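4. Results

4.2 Stools and other small furniture as kitchen surfaces

In the previous section we considered the fixed surfaces of the kitchen, which are the counter, the top of the refrigerator and the window sill. We now turn to the surfaces that can be moved. In the first reading of the Zumilora survey material we coded stools under "seating", together with chairs and benches. This coding was not satisfactory. In many of the 50 kitchens the stool was rarely used by a person who wanted to sit, and the residents themselves spoke of it as a table, as a shelf, or simply as "the place for things". We therefore went back to the object lists from both towns, Sornach and Varmont, and recoded all 2765 entries according to the surface on which the object was standing during the visit.

The recoding was done by two of the authors separately. When we did not agree, the entry was discussed and, if it was still unclear, it was left out of the comparison. Most of the disagreement concerned objects that were standing on top of other objects, for example a cup on a closed box which was itself on a stool. In such cases we decided to count the lower surface, so the cup belongs to the stool. This rule is simple, but it hides some interesting cases, and we return to them in Section 5.

4.2.1 The cloth

A stool that serves as a surface is very often covered. The cover can be a piece of tablecloth, an old towel, or a cloth which was bought for a bigger table and folded. Residents gave several explanations for it. Some of them said that a plastic seat is slippery, and a bottle or a carton stands better on a fabric. Others wanted to protect the seat from stains. In Varmont several residents told us that a stool without a cloth "looks like waiting for someone to sit on it". We find this last remark important for our argument. The cloth changes the status of the furniture, and other members of the household understand it without any discussion. One resident had two identical stools, and only the covered one was kept free from sitting.

The cloth is also not a permanent thing. It is shaken out over the sink or from the balcony, and it goes in the washing machine with the kitchen towels. While the cloth is being washed, the objects usually move to the counter, and we heard more than one complaint that they then stay there for days. A resident in Sornach keeps three cloths of the same size for exactly this reason. Patterned cloths were preferred to plain ones in both towns. Residents connected this with crumbs and small stains, which are harder to notice on a pattern, but some of them were just fond of the pattern and found our question a little strange.

We did not measure the cloths in a systematic way. In most kitchens the cloth was bigger than the seat and it was allowed to hang over the edges. Where children lived in the household, the hanging part was sometimes tucked under the seat, so that it could not be pulled.

4.2.2 What is put together

The groups of objects on stools differ from the groups on the counter. On the counter, objects are mostly of one kind: jars stand near jars, and dishes near dishes. On stools we found food, packaging, care products and waste side by side, often with very little space between them. We call this a mixed group. An opened carton, a lid with no container near it, a piece of fruit and a used tissue make a typical combination, and the residents did not describe it as disorder. For them these were the things of the present moment, which would go to different places later.

This "later" deserves some attention. In the interviews we asked where each object would be in the evening. For dishes and for fresh food the answer came quickly. For lids, caps and tubes it came slowly, and several residents gave an answer and then corrected it. Loose lids are a special problem of the small kitchen. They have no proper place of their own, they are too useful to be thrown away, and they are often separated from their container when it is washed. A covered stool takes such objects easily. Butkienė, the housing company which owns the largest of the Sornach buildings, installs only one drawer in each kitchen, and the residents there told us that this drawer was already full in the first month.

Waste is the other part of the mixed group. Crumbs and used tissues were recorded on stools in both towns. In narrow kitchens the bin is frequently behind a cabinet door, and to open this door the stool has to be moved first. Thus the small waste waits on the cloth until there is a reason to move the stool anyway. We observed that a plastic bag on the floor, close to the stool, could take over part of the work of the bin, although in other homes a bag in the same position was used for shopping or for returning bottles. Without asking the resident it was not possible to know which of these uses was meant, and we coded the bags as "unspecified" when no answer had been written down.

4.2.3 Position in the room

The position of the stool depends first of all on the base cabinets. With cabinets 600 mm deep on one side, a narrow kitchen leaves only a corridor for walking, and the stool must stand somewhere in this corridor. Residents moved it several times during the day. The usual places were near the window in the morning, in front of a cabinet that is seldom opened, or at the end of the room. The visits in November showed a preference for the window side, and residents explained it by the light. Some also disliked having food in the sun and turned the stool or changed the side of the cloth on which the fresh things were lying.

Height is the second factor. A stool is lower than the counter, and a person who is standing has to bend to take something from it. Older residents mentioned this as a disadvantage. For a person sitting on a chair nearby, however, the height is comfortable, and for a child it is the only surface in the kitchen which can be reached without help. Figure 5 illustrates a mixed group on a covered stool in a narrow kitchen with a low cabinet behind.

Figure 5. Light blue plastic stool with a brown checkered cloth. The group includes an opened carton, a squeeze tube, a round lid and a crumpled tissue.

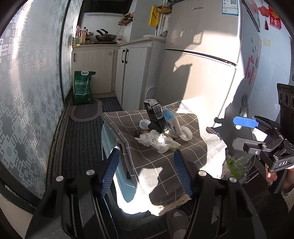 The comfortable height for one member of the household can therefore be a difficulty for another, and in five homes the residents had solved it with a second, taller stool, which in time received a cloth as well.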